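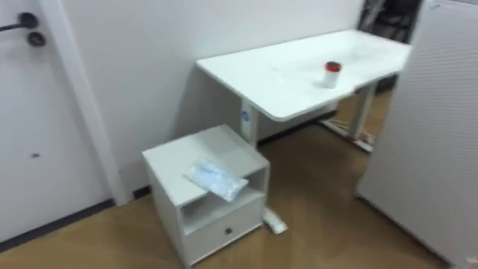 4. Resultados: lo que queda por recoger

4.1. El reparto de la tarea

Antes de la llegada de Aline, la limpieza y el orden de las oficinas de Danurach en Hirnine se hacían en un solo turno y con una sola instrucción, transmitida de palabra: que por la mañana no se notara nada. El contrato con el proveedor la sustituyó por un pliego de 49 reglas. Según la versión oficial, el pliego se limitaba a poner por escrito lo que el personal ya hacía. Según el personal, que lo leyó entero durante una pausa, describía el trabajo de alguien que no había entrado nunca en el edificio.

Aline es el nombre comercial de un manipulador móvil que recorre la planta fuera del horario de oficina, recoge objetos de mesas y muebles bajos y los deposita en una bandeja o en su sitio, cuando su sitio consta en el sistema. Danurach contrató 2 unidades para 200 puestos. Las decisiones dudosas se envían a una cola, gestionada con el programa Karaki, donde una persona las resuelve desde una pantalla. Esa persona es, en todos los turnos que observamos, alguien que antes limpiaba.

El cambio, por tanto, fue menos una sustitución que una mudanza: de la planta a una silla. La dirección lo llamó «recualificación». En la nómina no recibió ningún nombre.

4.2. Objetos sin dueño aparente

La dificultad principal no procede del desorden. Un puesto muy desordenado se resuelve con rapidez, en el sentido de que Aline se declara incompetente y avisa. El caso costoso es el puesto casi vacío, donde lo poco que queda podría estar ahí por descuido o por voluntad expresa de alguien que volverá a primera hora y se enfadará.

La Figura 1 muestra un puesto de este tipo. Sobre el tablero blanco hay un solo objeto, un vasito cilíndrico de tapa roja. En el mueble auxiliar, un envoltorio transparente con lo que parecen mascarillas desechables de color azul claro sobresale un poco del borde. Para un empleado de limpieza con experiencia, el puesto está prácticamente hecho. Para el pliego plantea dos expedientes: el vaso puede ser residuo, menaje o efecto personal (reglas distintas, bandejas distintas), y el paquete puede ser material de la empresa, propiedad privada o basura con buen aspecto. Los cables finos que asoman por el suelo, bajo la mesa, abren un tercero, pues el pliego prohíbe tocar todo cable y obliga también a comunicarlo.

Preguntamos a Mostafa Abdel Hamid, responsable de la cola en el turno de tarde y antiguo encargado de planta, qué haría con el paquete.

«Empujarlo dos dedos hacia dentro», respondió. «Eso no está en el menú».

La observación merece atención. Karaki ofrece al operador cuatro salidas: retirar, recolocar, dejar y consultar. Ninguna equivale al gesto de empujar algo dos dedos hacia dentro, que no retira el objeto ni le asigna un sitio nuevo y que, sin embargo, aparece en casi todas las descripciones que el personal hace de su antiguo trabajo. Enderezar, arrimar, tapar, girar la taza para que el asa no estorbe. El vocabulario del oficio estaba lleno de verbos pequeños y el sistema compró los grandes.

4.3. El tiempo que se gana y dónde aparece después

Durante las 12 semanas de observación, los informes del proveedor midieron el tiempo por puesto desde que la máquina llega hasta que se marcha. Con esa definición, consultar sale barato: Aline formula la pregunta, se va y el cronómetro se detiene. Que la pregunta siga abierta en la pantalla de otra persona pertenece a un indicador diferente, consignado en un anexo del mismo informe. Al anexo accedimos tras solicitarlo por tercera vez.

El personal desarrolló sus propios remedios. Uno fue responder «dejar» a todo lo que midiera menos que una mano. Otro, más laborioso, consistía en bajar a la planta, hacer la tarea a mano y marcar el caso como resuelto a distancia. Esta segunda práctica mejoró de forma notable las cifras de autonomía de la máquina, y el proveedor las presentó en enero como prueba de que el sistema aprendía. Alguien aprendía, desde luego.

Los oficinistas también se adaptaron. Algunos empezaron a dejar notas sobre sus cosas, dirigidas por su nombre a Aline, con fórmulas de cortesía que ninguno de los entrevistados recordaba haber empleado con el turno anterior. Las notas son papel suelto. El pliego clasifica el papel suelto como residuo si carece de membrete.

4.4. Lo que se deja de ver

Las entrevistas recogen una pérdida que no esperábamos y que ningún indicador contempla. Quien recorría la planta sabía cosas: qué puerta rozaba, qué mesa regulable había dejado de subir, quién llevaba varios días sin pasar por su sitio. Este conocimiento circulaba sin formulario. Desde la cola, cada puesto llega suelto, despegado del contiguo y de cómo estaba la víspera, y el operador dispone de él el tiempo justo para elegir entre cuatro botones.

Abdel Hamid no idealiza lo anterior. Recuerda bien las rodillas y los domingos, y no piensa devolver la silla. Su queja es más concreta: «Antes me preguntaban si la planta estaba bien. Ahora me preguntan si es un vaso».

Propusimos a Danurach añadir una quinta salida a Karaki, «acomodar», con un desplazamiento máximo fijado por el operador. La empresa trasladó la propuesta al proveedor y este respondió que la función sería posible, previa ampliación del pliego. En el momento de redactar esta sección, la regla número 50 se encuentra en fase de consulta – en la misma cola, por cierto, que los vasos.

Buscar en la revista Título, autor, palabra clave Búsqueda avanzada

Utilizamos cookies propias y de terceros para mejorar su experiencia de lectura. Aceptar Rechazar Configurar

Contacto | Normas para autores | © Todos los derechos reservados | Volver arriba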